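# Scoring a garment-hanging policy without fooling yourself

This is the routine we settled on for Kurnance, our two-arm garment task, after a November spent discovering that our success rate depended mostly on who was holding the clipboard. It assumes you already have a trained policy and a rack. Any rack will do. Ours wobbles.

**1. Fix the starts.** Write down 100 starting states before you run anything: which garment, where it sits, how the hangers are spaced. Shuffle the list once and never again. If you choose starts as you go, you will choose kind ones, and you will feel quite scientific while doing it.

**2. Split the task into stages.** We use grasp, spread, lift to the bar, hang and release. A single pass or fail at the end tells you that the shirt is on the floor, a fact already available to anyone with eyes.

**3. Score the spread from the head camera.** Pause at the moment both grippers have hold and the fabric is up near the bar. Mark the spread as good only if you can tell which edge is the hem. 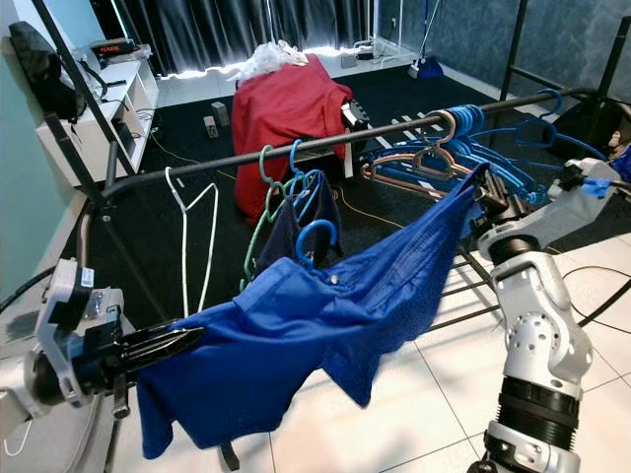
*Huet*

Shiny fabric makes this harder than it sounds. The blue garment is stretched on a diagonal, one end pinched in the left fingertip and the other held up close to the bar, and the hem still droops in two lobes. We pass a spread like that one. The slope is allowed; a twist is a fail. Put your own version of that rule in writing, or you will be arguing it afresh over every frame.

**4. Leave the rack crowded.** Bunched hangers are part of the problem you claim to be solving. With the bar cleared for it, our policy managed 79 hangs from the full list, and we were briefly unbearable. Then we put the hangers back.

**5. Cap the retries.** Allow 8 regrasps per run, then stop and score the stage reached. Without a cap, the Idov controller will fuss at a collar until the building closes.

**6. Score blind.** Strip the policy name from the recordings and have two people mark them separately. Where they disagree, keep both marks and report the gap.

The scoring sheet lives in the Wonondale repository, under `eval/`. Rename the columns if you must, but leave the order alone, as the plotting script reads them by position and has no sense of humour.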